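Osamu Nishimura wants me to sit down before he says anything. "Everyone argues about the sofa standing up," he says. "Sit first." I sit. It is a perfectly decent sofa, and I tell him I had come expecting to be told it was more than that.

He runs the fit-out side of Tarkia, and the shared lounge at Brustumo is his latest job. The brochure calls it "a living room for 139 people", which made me wince on the train. Do 139 people want a living room? Most of them, I would guess, have one at home.

"I didn't write that," Nishimura says. "I'd have said it's somewhere to eat your lunch."

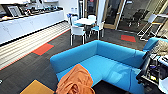 The lounge at Brustumo, with the blue corner sofa and the kitchen counter.

The colour was his choice. The orange blanket came later, he says, and he has stopped folding it. I ask whether a blanket in a workplace is there for anyone's comfort or for the look of the thing. He thinks about that for longer than I expected.

"Both. I've seen people use it. February was cold."

On the carpet he is firmer. The dark grey tiles are broken up by the odd red-orange or mustard one, and I suggest this is what offices do when they are nervous of plain grey. "Maybe. But you spill coffee, you lift one tile. It was 171 boxes and we kept 8 back for that."

And the long white counter? Nel, the firm upstairs, wanted it shorter – he refused. "At one o'clock you'd have had a queue."

I am still not sure about the living room.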